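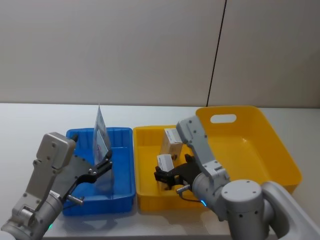

Is any of this ready to fold my laundry, one reader wrote to us in June, or is it still sorting small boxes on a table? Mostly the second. The answers below cover what customers of Ceswood ask before a trial. Last updated 8/26/23.

Which chores work now?
Picking known items from a tray and placing them in a bin. Rigid cartons are the easiest case. Thin flexible packets are harder: the grip has to land on an edge, and the film bends under load.

Why two arms?
Each arm can hold an item while the other works. On the Moon cell both arms share one table, and the planner keeps a clearance zone between the grippers. A single arm is enough if all items are boxed.

How fast is it?
In our June trial at the Nilness packing room, the cell completed 820 picks of boxed goods at 300 per hour. Packets ran at 44 per hour. A trained packer is faster at both.

What about laundry, dishes and beds?
Not offered. Towels can be folded under controlled conditions, slowly. Dishes fail on wet surfaces and on nested items. Beds are outside the reach of a table-mounted arm.

Can it handle items it has not seen?
Sometimes. New cartons close in size to known ones usually pass. New packets need demonstrations, recorded by an operator, before they go on the pick list.

Does someone have to watch it?
Yes. One operator can supervise 2 cells. Dropped or doubled items stop the cell until cleared by hand.

Do you supply the trays?
Vasurura trays and bins are included with a trial. Other containers may be used if the walls are low enough for the wrist to clear. Send us the inside dimensions with your request.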